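This site uses cookies to remember your preferences and to count visits. By continuing to browse you accept this. Accept | Manage settings

Minutes of the kitchen and storage meeting, Brevance House, December

Present: nine residents, Zahira Lumenta in the chair. Started 7:10 p.m., ten minutes late.

1. Last minutes

Agreed, with one correction. The shelf by the window was described as "cleared." It was moved to the floor of the hallway, where it stayed for two weeks. The word is now "relocated."

2. The shared counter

The chair asked again whether the counter items need to be out all the time. The labeling plan passed in the fall was supposed to settle this. The secretary notes that labels were printed, and that the sheet is still in the drawer. A second labeling plan was suggested. The meeting did not warm to it.

Ludov asked for a rule that anything left out must be used at least once a week. Asked how this would be checked, Ludov said people could be trusted. Two residents pointed to the waffle iron.

3. Items to keep, move or give away

The meeting went through what is on the table. The white kettle stays. The glossy black lid goes back with whatever it belongs to, if that can be found by the next meeting. The teal bin with the slots down the front was proposed as a home for small loose things, a use for which at least one other bin was bought last year and then filled with plastic bags. No decision on the wide white-topped console with the gray buttons, which no member would claim or agree to part with. 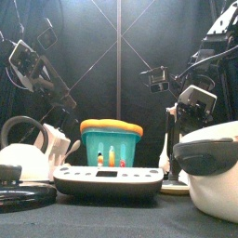

Tatlı objected that the whole item was being handled backward, and that the meeting should first decide how much table it wants free and only then argue over what goes. Lumenta replied that this had been tried in the laundry room and that the laundry room was not a success. Tatlı asked for the objection to be recorded. It is recorded.

A vote on leaving one end of the table free for preparing food passed, 5 to 3, with one abstention. The side opposed wanted to know who would enforce it and did not get an answer.

4. Shelving quote

Grirnley has quoted $400 for a wall shelf 44 inches wide and 16 inches deep. The price does not include brackets. Several members doubted that a shelf would reduce the clutter and thought it would give it a second level. The chair will ask for a price with brackets. The claim in the quote that the shelf will "transform the room" was read aloud and passed over.

5. Other business

The dish rack drips on the floor. This was raised in the last three meetings. A tray will be bought, as before.

Actions: Lumenta, price with brackets. Ludov, written wording for the weekly rule. Tatlı, owner of the lid. Secretary, labels out of the drawer.

Closed 8:25 p.m. Next meeting to be posted on the fridge.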